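7/3/23

We got back from the Seixas regional rally last night and I want to write down what I remember before it blurs. Eduardo Mendes drove, I read the notes, and we finished 9th in class. The car is still on the trailer in my driveway.

The first stage was fine. The second one has the long gravel climb out of Enton, and the notes I made in recce were too optimistic on the left after the bridge. I had it as a four. It's a three, maybe less with the surface the way it was by the time we got there. Eduardo caught it, but we went wide and put the rear wheel in the ditch for a second or two. No damage except to the mud flap.

We carried car number 903, which the organizers assigned late, so the door panels had the old number under tape. A scrutineer asked about it twice.

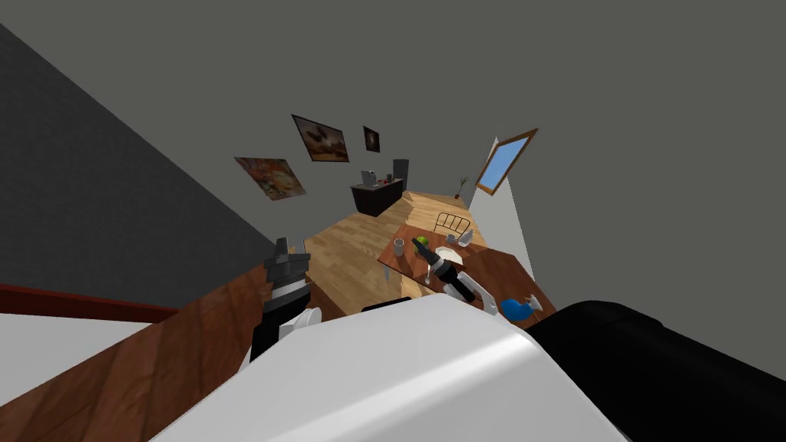
*Wooden floor, wooden dining table, simulated.*

Service was in the parking lot at Hiltard again. Same as last year, no shade and one water tap. Abílio Rebelo did the car by himself because our second mechanic had to work. He changed the front pads, found a loose bolt on the skid plate, and had us out with 4 minutes left. I helped with the wheels and mostly got in the way.

The afternoon stages went better. I rewrote the Enton notes at service, and on the second pass we were quicker even with the ruts. The intercom started cutting out on the last stage -- it's the connector on my side, the one I said I would replace in November. I ended up shouting the last couple of miles and using hand signals at the junctions. I've ordered the part now.

On money: the entry fee was 500, and fuel and tires were on top of that. Prellance gave us a discount on the tires again in exchange for the stickers on the rear windows. We can probably do up to 4 more events this season if nothing big breaks. The gearbox is the one I worry about. Third is getting harder to find when it's hot.

Things to do before the next one: intercom connector, mud flap, gearbox oil, new number panels, and a proper map light. I was reading the last road section with my phone in my teeth.

Eduardo wants to enter the night rally too. I haven't said yes.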